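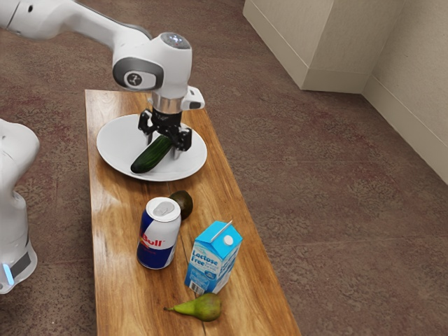

Step 4: Test the pick before you believe it

Club teams love to report 100 percent after a handful of runs in the simulator. I don't trust it, and the Rillix task sheet shouldn't either.

Set the seed to 1014 and run 30 episodes with the same policy. Save every log, including the ugly ones. A grasp counts only if the item is still held when the episode ends.

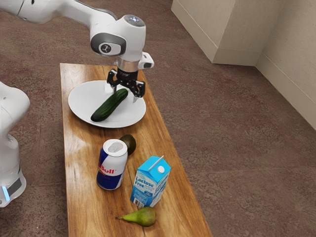
Now move the starting pose of the target item and run the set again. If your score drops hard, the policy has memorized a spot on the table. Go back to step 2 and collect more varied demos before you submit to the Kivent round.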